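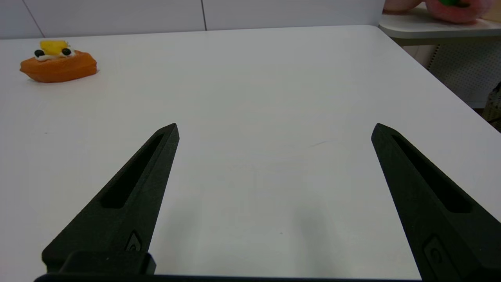

Issue 3, page 3

Print | E-mail

Fella Project: Teaching Household Pick-and-Place by Remote Control
Progress report to the Fagundes Fund

1. Status

Work package 2 (collection of operator demonstrations) is under way at the Irkside lab. Work package 1 closed with one item carried over, the written calibration procedure, which is now in review with Terence Hollis. No change to the end date is requested.

The task set for this period is the tabletop food task. An operator drives the arm from the control station, picks up a toy food item from the white table, and sets it down at a target position. The wrist camera gives the operator and the training software the view between the fingertips. With the fingers open, the item can stand well outside the gap, at the far corner of the table, and the operator has to find the approach from there. Demonstrations that begin with the item already between the fingertips were accepted in the first week. They have been dropped from the training set, as they teach the policy very little about reaching.

2. Demonstrations collected

The target is 40 accepted demonstrations per object. Three objects have reached it. A demonstration is accepted when the item is picked up once, carried without being dropped, and released inside the target area, with no pause by the operator long enough to trip the idle check. Of all demonstrations recorded in the period, 79 percent were accepted. The rejected ones are kept in a separate folder and will be used in the failure-detection study under work package 4.

Most rejections come from the release. Operators tend to open the gripper a little early when they judge height from the wrist view alone. Bradley Birkett has added a height readout to the operator display, and it will be in use for all sessions in the next period.

3. Operators

Ihor Lytvynenko and Yvonne Marsden drove the arm for the accepted sessions. Their styles differ. Lytvynenko makes one continuous move from the start position to the item. Marsden stops above the item, squares up the gripper, and then descends. Both are valid, but a policy trained on the mixed data hesitates above the object, and one trained on either operator alone does not. We propose to label each demonstration with the operator and to train on both conditions before deciding whether to standardize. Training a further operator is deferred until this is settled.

4. Equipment

The control link to the arm has been stable since the switch was replaced. Delay between the hand controller and the arm is within the limit set in the work plan. The spare set of fingertips ordered from Rosesmont has been received and fitted to the bench unit for wear tests. 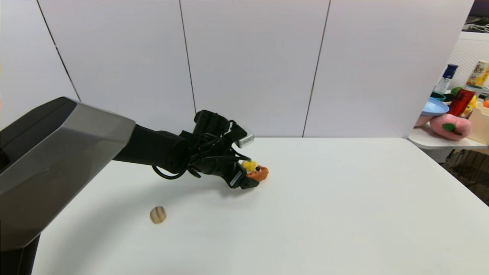
IRKSIDE, 10/12/18
By Kirsty Wainwright

5. Site note: soft objects and cabling

Plush items have been added to the task set at the request of the fund's technical reviewer. They behave differently from the rigid ones. A plush toy compresses in the grip, so finger position is a poor sign of whether it is held, and the operator has to go by the camera view. We have lowered the closing force for these items and log motor current along with position. Small round items of the bread roll type stay on the table as distractors while the plush item is handled. The shelf beside the table is left stocked so that the background in the head camera view is a normal one.

Cable routing at the wrist needs attention. The loop below the wrist hangs toward the table when the arm is low, and at some approach angles it could touch an item. The options are a shorter cable run or a sleeve clipped along the forearm. The sleeve is preferred, as it can be fitted without recalibrating the wrist camera. Birkett has the drawing.

6. Next period

Complete the remaining rigid objects to target. Begin accepted runs on plush items with the revised closing force. Fit the cable sleeve and repeat the reach check at the table corners. Run the single-operator and mixed-operator comparison and report results with the December figures.

7. Budget

Spending is in line with the plan. The fingertip order was charged to consumables. A request to move the unspent travel line to operator hours will be sent under separate cover.

Print this page | E-mail this page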